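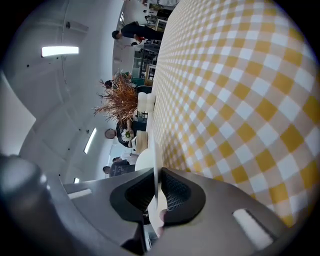
Pad compliance is the thing I'd like to sort out before we order any more of these. We've been trying two sets of fingers on the hand-held grippers, the plain soft black ones and a stiffer set with a rim, and the thin stock is where they part ways. With something like the white sheet there, held edge-on with the textured mesh pad against it, the grip is fine if you come in square. Come in a few degrees off and the soft finger wraps toward the middle and starts steering the sheet for you. I've got 27 logged picks on card so far and I'm not happy with the spread. Has anyone else here run soft against stiff on flat items, and did you change the pads or just change how people hold the thing?

Posted by tlavoie_27, 30 Nov 2022

----

Reply from kbergeron

What's the stock? Office paper and cover card behave completely differently on mesh. We had no end of trouble with paper at Claltetti and none at all with card.

----

Reply from tlavoie_27

Mix of both. Mostly card, the kind you'd use for a place setting. The paper ones I logged separately and they're worse, as you'd expect.

----

Reply from MacLeodV

I'd leave the pads alone. Soft fingers are supposed to wrap. If your picks depend on the angle then your operators need more practice, and that costs nothing. We went through three pad materials in October and ended up back on the first one.

----

Reply from aaliyah_m

Don't agree with Vernon on this. If a pad only works when a trained person comes in square, it isn't going to work on the arm either. The arm will be off by a few degrees all day long. You want the pad to put up with bad approaches, and that's the number worth comparing.

Tyson, are you logging approach angle or just success and fail? Without the angle you can't tell which of us is right.

----

Reply from tlavoie_27

Success, fail and a comment field. The angle is in the pose data but I haven't pulled it out yet. Fair point.

----

Reply from MacLeodV

An arm off by a few degrees all day long has a calibration problem. That should be fixed at the arm.

----

Reply from aaliyah_m

In a cell, sure. On a table with a cloth on it that somebody has pulled crooked, the arm can be dead on and the object still isn't where you think it is. Different job.

----

Reply from mackli 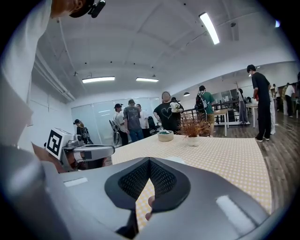

Tracking is where I'd look first, before either the pads or the people. Tyson and I have been on the same trial and my notes are mostly about pose, so I'll put them here. A second gripper in view is handy for this, and with the printed block on it facing the lens, like the one left of centre, you get a black square marker to check against whatever the tracker claims. You also get a good look at how much room there is between the rimmed pads. I can see fingertips through the gap, and that's a narrow gap for a hand that's meant to be guiding thick and thin objects with the same tool.

What I found:

Marker square to the lens – agrees with the tracker, no complaints.

Marker turned well away – the two drift apart, and it's worse near the edge of the view where the lens curves everything. An arm in the side of the view comes out badly bent and a marker out there isn't much better.

Overhead tubes – they reflect off the housing. I haven't seen that hurt the tracking but I'd like matte tape on it anyway.

So if Tyson pulls approach angle out of the pose data, anything past the point where those two disagree should be thrown out first. Otherwise you're blaming the pad for a tracking error.

----

Reply from kbergeron

Which lens correction are you using? The default in the Lumstead tool is only good in the middle of the view. There's a fisheye setting but it's off unless you turn it on, under calibration, second tab.

----

Reply from mackli

Default. I didn't know there was a second tab. I'll rerun it.

----

Reply from MacLeodV

There you go. Not the pads.

----

Reply from aaliyah_m

It could still be the pads. A tracking error doesn't bend a sheet of card. Tyson saw the soft finger steering it.

----

Reply from tlavoie_27

I did, and more than once. I think there are two problems and I've been lumping them together.

Plan for the next batch: fisheye correction on, 10 picks per finger set coming in square, 10 per set coming in deliberately off. Same card each time, no paper. I'll swap the fingers between sets and not touch anything else.

----

Reply from kbergeron

Use a fresh piece of card every few picks. Mesh marks the edge and after that it grips better than it should. We got fooled by that.

Also check how tight the rimmed set is screwed on. Ours came loose and the readings looked like slip.

----

Reply from MacLeodV

Have two different people do the off-angle ones. If one gets it every time and the other doesn't, you have my answer.

----

Reply from tlavoie_27

Good idea, will do. Mackenzie can be the other one.

----

Reply from mackli

Fine by me. I'm doing the rimmed set first, the soft ones tire my hand out.

----

Reply from aaliyah_m

Put the angles up when you have them, even the ugly ones. We're choosing fingers for the Firkness arm and I have to give them a part number either way.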